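Home | News | Room Bookings | Newsletter Archive | Contact

Last updated 25th October

From the Upstairs Room

The whiteboard is up! Anyone who came to the spring meeting will remember me going on about it, and anyone who has sat through one of my talks at Halloswood squinting at a flip chart will know why I wanted it so badly. The old flip chart stand had one leg held on with parcel tape, and we were down to the last few sheets of the pad in March, so I was writing smaller and smaller and the back row was getting grumpier and grumpier (you know who you are, Noboru).

We spent $70 on it, secondhand, from an office that was clearing out over in Burnitz. Kenta Hattori drove it back in his Honda with the seats folded down and the end of it more or less resting on my shoulder the whole way. I would not do that trip again. Getting it up the stairs was easier than I expected, apart from the turn on the landing, where Junpei and I had a short discussion about who was steering.

Ryota did the drilling. The wall up there is plaster over something very hard, and he went through two masonry bits before lunch, but the screws went in tight and I've leaned on the thing a fair bit since with no complaints from it.
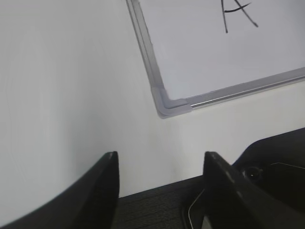 The new board on its wall, with a black marker "A" on it and nothing in the tray.

The writing surface is lovely and smooth, a whole lot nicer than the shiny paper we were used to, and the frame is aluminum with gray plastic caps on the corners. I like the rail along the bottom too, because I am forever putting a marker down and then finding it in my coat pocket when I get home.

Speaking of markers - please only use the dry-erase ones. They're in the blue tin in the cupboard, along with the eraser and a bottle of spray. The fat markers in the kitchen drawer are permanent and they're for labeling boxes. Mojtaba Kazemi has kindly given us a pack of 30 good ones, so there's no excuse for going hunting in the drawer.

If you use the room in the evening, wipe the board down before you lock up and put the markers back with their caps on. The word puzzle group has asked to leave their letters up between sessions, and that's fine by me as long as they write "keep" next to them.

The flip chart stand is free to anyone who wants it. It's behind the door, tape and all, and I'll throw in what's left of the pad.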